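Flovport opens orders for Brito kitchen arm kit

2019-04-17

Flovport has opened orders for Brito, a tabletop arm kit aimed at college labs and small catering firms that want to try out food handling. The basic kit costs £3,715 and the first 50 will be sent out in November.

Each kit includes the arm, a black two-finger gripper, a wrist camera and a licence for Omine, the company's control software. Omine comes with 17 ready-made tasks, six of them for cold food such as bread, salad leaves and sliced cheese. Buyers can record their own tasks by guiding the arm by hand.

Flovport says soft items are the hardest part of the set, and that users should expect to adjust the grip settings for their own ingredients. Spare fingers are sold separately. The wrist camera gives a close view of the fingers and the plate during sandwich work. 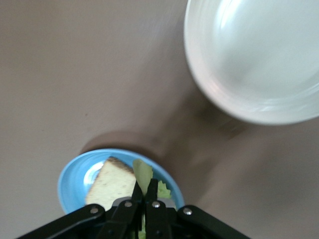 Support and repairs

Jidby will handle repairs in the UK and Ireland. The kit has a one-year warranty, which does not cover the fingers. Orders can be changed or cancelled until the kit is sent.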